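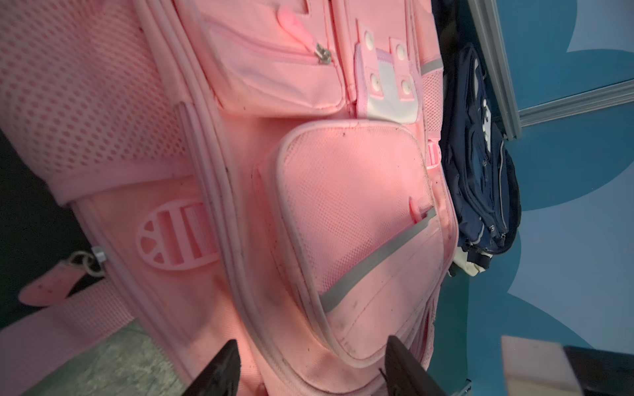

## 4. Packing and Adjusting the Backpack

This section is for the Zerken Tak school and day backpack, all colors. Please read it one time completely before the first use. If you bought the Tak together with the Ikix rain cover, read also section 6.

### 4.1 Before the first use

1. Take all paper filling out of the main compartment and the pockets. Check also the bottom of each pocket, because small silica bags can stay there. Keep these bags away from children and pets.
2. Open and close every zipper two times, slowly. A new zipper can feel stiff. This becomes better in the first weeks.
3. Leave the backpack open in a room with fresh air for one night. A light smell from the factory is normal.
4. Write the name of the user on the card in the inside pocket. Use a ballpoint pen. Ink from a felt pen can go through to the lining.

**Note:** The card does not survive washing. Take it out first.

### 4.2 Packing

1. Put the backpack on a table or on the floor, with the shoulder straps down.
2. Place the heaviest things, for example books or a laptop, in the back sleeve, close to the user's back. The sleeve accepts a laptop up to 36 cm long.
3. Put lighter and soft things in front of them. A sweater between the books and the lunch box stops both from moving.
4. Bottles go upright in the side holder. Close the bottle before you put it in.
5. Small things such as keys, coins and a bus card go in the zippered front pocket. Do not put pencils in mesh without a case, because the point can make a hole.
6. Close the main zipper with both sliders at the top, so that they meet in the middle.

**Caution:** Do not pull a zipper closed over a full compartment with force. Press the two sides together with one hand and move the slider with the other. If the slider catches the fabric, go back a little, free the fabric, and try again.

### 4.3 Adjusting the straps

The Tak is intended for users from 125 cm to 137 cm tall. For taller users we recommend the Floltmont, which has a longer back panel.

1. Make both shoulder straps long.
2. Put on the packed backpack and stand straight.
3. Pull both strap ends down at the same time until the back panel lies flat on the back. The top of the bag should be at shoulder height, not higher.
4. Close the chest strap and move it up or down until it is comfortable. The user must be able to breathe deep.
5. Fold the loose strap ends and push them in the elastic loops.

Check the adjustment again when the user changes to a winter coat, and again in May when the coat is put away.

**Caution:** Loose strap ends can get caught in bicycle wheels and bus doors.

### 4.4 Weight

The empty backpack and its straps were tested with 300 opening and loading cycles before sale. This test does not mean that a child should carry a full bag every day. Weigh the packed bag on a bathroom scale from time to time, and take out what is not needed for the next day.

If the user leans forward when walking, the bag is too heavy or the straps are too long. Repeat the steps in 4.3 first, then remove some weight.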